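Gripper comparison at Ellside: Skitance and Thaler fingertips

The Belwood group has begun its comparison of two fingertip sets for garment folding.
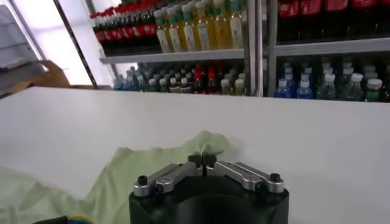

Both sets run on the same controller, with a limit of up to 3,000 cycles each.

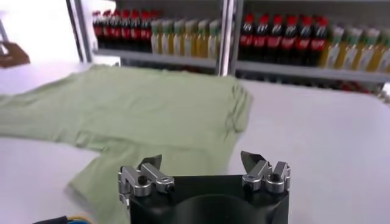

Wrist view, fingers open, T-shirt on the table.

Grip force was fixed at 14 newtons - the lower of the two makers' settings. 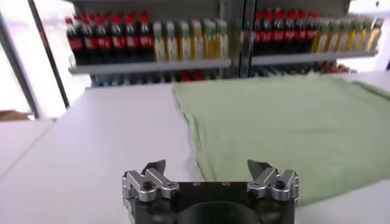

Results will be given separately for hems and sleeves.

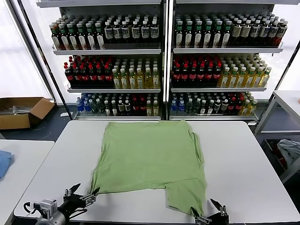
Next stage

Testing resumes in November.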